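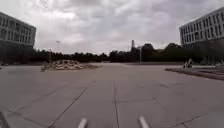

How to make a simple beeswax hand balm

You need 36 grams of beeswax, 11 grams of shea butter and a small cup of sunflower oil. I buy the wax from Aerts in pellets, they melt faster than a block.

Put the wax in a glass jar and stand the jar in a pan with hot water. Keep the heat low. When the wax is clear, add the oil and the shea butter and stir with a clean wooden stick.
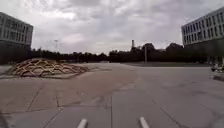 Take the jar out of the water and wait two minutes before you add any scent. Lavender is nice, but use only a few drops – too much can irritate dry skin. Pour the balm in small tins and leave them open until they are firm. Do not put them in the fridge, the top will crack.
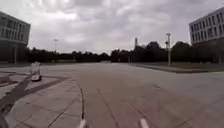 Wanda Doucet: Mine came out too hard in April. I melted it again with one more spoon of oil and now it spreads well.

Thank you, Wanda, this is the right way to repair it. Keep the tins closed and away from the sun. I use mine within six months.

© Marijke Segers, Jistcombe | Contact | Back to top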